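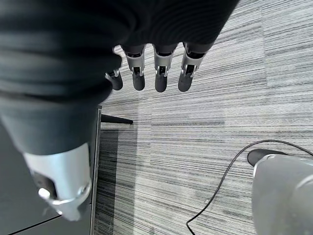
Servus zusammen! Nach vielen Abenden am Drucker (und ich will gar nicht wissen, wie viel Filament im Müll gelandet ist) gibt es meine Fahrradlampen-Halterung jetzt in einer Version, die ich guten Gewissens rausgebe. Ich nenne sie **Wusik**, Version 4. Der Name kommt von meiner Nichte Chiharu, die war zwei, als sie das gesagt hat, und seitdem heißt das Ding so.

## Was ist das überhaupt?

Eine Klemme für den Lenker, in die man eine ganz normale Stabtaschenlampe steckt. Ich fahre im Winter durch den Wald zur Arbeit und hatte keine Lust auf eine teure Lenkerlampe, wo doch schon eine gute Taschenlampe in der Schublade lag. Die Klemme sitzt auf der Stange, die Lampe rastet von oben ein, und mit einem Handgriff ist sie wieder draußen — auch mit Handschuhen, das war mir wichtig!

## Material und Druck

Die ersten Versionen waren aus PLA. Sah super aus, hat sich aber im Mai im heißen Auto verzogen wie eine Scheibe Käse. Jetzt drucke ich alles in PETG, mit 100 % Füllung im Klemmbereich. An den Stellen, wo die Stützstruktur war, ist die Oberfläche innen noch ein bisschen rau. Ich schleife kurz drüber, ganz glatt wird es nicht. Stört beim Fahren null, aber ich sage es lieber gleich.

- Farben: Schwarz, Dunkelgrün, Orange (Orange dauert länger, die Rolle muss ich erst bestellen)
- Für runde Lenker, flache Aero-Lenker gehen leider nicht
- Gummieinlage liegt bei, bitte auch benutzen, sonst rutscht es
- Schrauben: 4 Stück M4, Edelstahl, sind dabei

## Getestet

Itsuki Okabe fährt die Halterung seit dem Frühjahr am Mountainbike und hat inzwischen 2391 Kilometer damit runter. Eine Schraube hat sich bei ihm mal gelockert, deshalb lege ich jetzt Sicherungsmuttern bei. Ebere Haruna hat sie am Lastenrad und hätte gern eine breitere Version für ihren dicken Lenker. Ist in Arbeit, die heißt dann Mutiso, aber fragt mich bitte nicht, wann!

## Bestellen

Schreibt mir einfach über das Formular und gebt Lenkerdurchmesser und Lampendurchmesser an (bitte messen, nicht schätzen, ich hatte schon alles dabei). Ich drucke einzeln auf Bestellung. Die nächste Runde startet am 9. Juli, wer da mit rein will, meldet sich vorher. Den Preis nenne ich euch in der Antwort, der hängt ein bisschen von Größe und Farbe ab.

Wer selbst einen Drucker hat: Über die Datei denke ich noch nach. Wenn genug Leute Interesse haben, stelle ich sie online, also gebt gern kurz Bescheid.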